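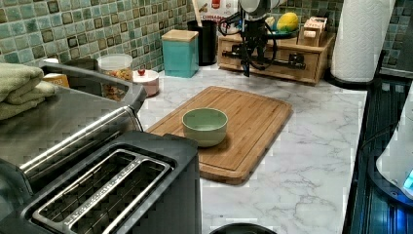
Ticket 1049: Galevier stops at bowl and board during "Clear counter"

Status: Open, workaround in place
Product: Galevier home unit, kitchen package
Software: Emano release 2
Opened by: Danang Siregar
Assigned to: Nabila Goh, home support
Also on ticket: Herman Sitompul (motion), Venkatesh Gounder (perception), Yoga Nugroho (field service)

Original report, Danang Siregar

The unit will not finish Clear counter. The job is simple. Pick up the green bowl, put it in the sink, then lift the cutting board and stand it up by the wall so the counter can be wiped. It drives up, lowers the arm, and stops with the gripper over the counter. After a while it says "I need help with this item" and waits. If I move the bowl myself it usually goes on to the board, gets hold of one edge, and puts it down again.

It did this job fine for the first part of October. I have not moved any furniture. The toaster and everything along the back wall are where they always are. I did take the release 2 update, and I started using the bamboo board around the same time, so I can't tell you which one did it.

I would also like a straight answer on whether this machine is supposed to be able to do this. The job is on the list in the app with no warning next to it.

Reply, Nabila Goh

Thank you for the report and the picture. I can see the bowl sitting on the board, and the board lying diagonally on the counter. Please try the following and tell me where it stops each time.

1. Run Clear counter with the bowl directly on the countertop and no board out.
2. Run it with the board out and no bowl.
3. Run it with the bowl on the board, same as now.
4. After each run, open History and press Send log. Do this before starting the next run or the logs get joined together.

Please leave the lights the same for all of them and don't help the unit when it asks. Let it time out.

Reply, Danang Siregar

Results, all done between 6:30 and 8:00 in the evening.

Bowl on counter, no board: worked. Slow, but the bowl ended up in the sink in one piece.

Board, no bowl: failed. It closed the gripper on the near end, lifted a little, tilted, and set it down.

Bowl on board: failed the same as before. Arm comes down, stops, asks for help.

I ran the last one again with a white dinner plate in place of the bowl. It went for the plate, slid it across the board and quit. I know you didn't ask for that one.

Logs sent.

Internal note, Venkatesh Gounder

Went through the logs. There are two separate faults here and they should be tracked separately, though I will keep them on this ticket for now.

Fault A, bowl on board. Release 2 groups objects that touch, so that a lid stays with its pot and a cup stays with its saucer. The bowl and the board come out as a single item called "tray with contents". The planner then looks for a two-handed tray grip, finds the toaster too close on the left, and gives up. With no board, there is nothing to group and the bowl is picked normally.

The groove around the edge of the board makes it worse. A raised or cut border is one of the things the model uses to decide that something is a tray. On a flat board without a groove I could not get the same label from our test kitchen.

Fault B, board alone. Label is correct ("cutting board"), grip is correct, lift fails. That is for Herman.

The black glass surface on the right has reflections in it, and I expected trouble there, but the logs show the unit masks that area off properly. The tiles are fine too. No action on either.

Internal note, Herman Sitompul

Fault B is a weight problem. The unit takes the board by its near end and tries to lift it clear in one move. A long board held at one end wants to rotate down out of the fingers. The wrist sees the twist, reads it as slipping, and sets the board down. The protective behavior is working as designed. The plan it was given is the bad part.

A person would pull the board out past the counter edge until there is something to get a hand under, then take it from both sides. We have a routine for that called slide-and-scoop. It was left out of release 2 because it dropped things during testing. In the test kitchen we have run the old single-grip lift on boards 216 times this quarter and I would not call it dependable on anything heavier than a thin plastic sheet.

The finger pads could also be worn. They are the Tromska soft type and they go shiny with kitchen grease. Worth having Yoga look.

Reply, Nabila Goh

Two causes, and neither is your kitchen.

For the bowl: open Settings, then Kitchen, then Object handling, and turn off "Keep touching items together". The unit will then treat the bowl and the board as separate things. The side effect is that it will also treat a pot and its lid as separate things, so please don't ask it to carry a covered pot while this is off.

For the board: this is a limit in the current software. I have asked for a field visit so the finger pads can be checked, but I don't want to promise you that new pads will fix it.

Reply, Danang Siregar

Turned the setting off. It now takes the bowl off the board. First try it knocked the rim and backed away, second try was good, and it has been good most times since. One time it picked up the bowl and then stood there holding it. I took it out of the gripper by hand after the timeout.

Something new. When it is done with the bowl it looks over to the left and tries to fold the green towels. They are already folded. I keep them on top of the big appliance behind the toaster. It didn't do that before I changed the setting. I don't want it reaching across there if the toaster has been on.

Internal note, Venkatesh Gounder

Confirmed in the log. With grouping on, the towels and the appliance under them were one item and were ignored as furniture. With grouping off, the towels are loose laundry. "Tidy as you go" is enabled by default and picks them up as an extra chore.

I don't like that a kitchen setting can turn a shelf into a work area. Filed as its own bug.

Reply, Nabila Goh

Please turn off "Tidy as you go" under Chores. Then draw a no-reach zone over the toaster and the appliance behind it. In the app, go to Map, choose Kitchen, press Add zone, and drag the box until it covers both. Set it to Always. Do this even if you turn grouping back on later.

If you can keep the towels somewhere else, that is better than a zone. I would not keep cloth on top of anything that heats up, robot or no robot.

Reply, Danang Siregar

Zone is in. Towels are in a drawer now. It has left that side alone.

Field visit report, Yoga Nugroho

Site: customer home, Yeoh building. Customer present.

Finger pads on both grippers worn smooth. Replaced with new Tromska pads and ran grip calibration. Checked the arm cables for snags against the wooden drawer unit at the back right, since the arm works close to it. No rubbing marks. Suggested the customer keep the knife block well back on top of the unit. Set a small no-reach zone there as well.

Ran Clear counter 6 times with the bowl on the board, grouping off. Bowl reached the sink every time. Board was lifted and stood up twice. On the other runs it was set back down on the counter with no damage. On one of the good ones the unit put the board up against the tiles on its long side and let go too early — I caught it.

Tried wiping around the board. Unit wipes open counter well. It does not get under the edge of the board and it does not clean the groove at all. It runs the cloth across the top and reports the board as clean.

I timed nothing, but a person would have had the whole counter clear before the unit finished looking at it.

Reply, Danang Siregar

I appreciate the visit. I'd still like the answer to what I asked at the start. Is it supposed to be able to do this?

Reply, Nabila Goh

I asked Herman and Venkatesh so that you would not get only my opinion.

Bowls, cups and plates on an open counter: yes. That should work, and if it doesn't, we want a ticket.

A bowl sitting on a board: yes with grouping off. It should work with grouping on, and it does not in release 2. That is our bug.

Lifting a full-size wooden or bamboo board: no, not reliably. The app should not list it without a warning, and I have sent that to the people who maintain the chore list.

Washing the board, drying it, getting crumbs out of a groove, picking a container out of a row along the back wall without moving the others: no. Some of these work in our test kitchen on a good day. I would not plan an evening on them.

Where it earns its place in a kitchen like yours is the dull part after a meal, dishes to the sink and a wipe of whatever is open, while you are in another room and don't care how long it takes. If you bought it for more than that, I can send you the return terms. There is no charge for asking.

Reply, Danang Siregar

Send the terms and I'll read them, but I think we'll keep it for now. My mother has trouble with her wrists and the dishes are the part she can't do. She can live with a slow robot. I'll move the board myself.

Please keep the ticket open until the grouping thing is fixed. I don't want to have to remember the rule about pot lids.

Current workaround (posted to customer notes)

"Keep touching items together" off.
"Tidy as you go" off.
No-reach zones over toaster, the appliance behind it, and the knife block.
Customer removes cutting board before the wipe step.
No covered pots.

Internal note, Herman Sitompul

Slide-and-scoop is back in the test build. It needs clear space in front of the counter and both arms free, so it will refuse if the unit is already holding a cloth. Not scheduled for a release yet. Please don't mention a month to the customer.

Internal note, Venkatesh Gounder

Tray label fix is in review. The bowl and grooved board now come out as separate items with grouping on, and a cup on a saucer still stays together. One case is still wrong: a bowl on a folded towel is labeled as a hat. Will update when it's merged.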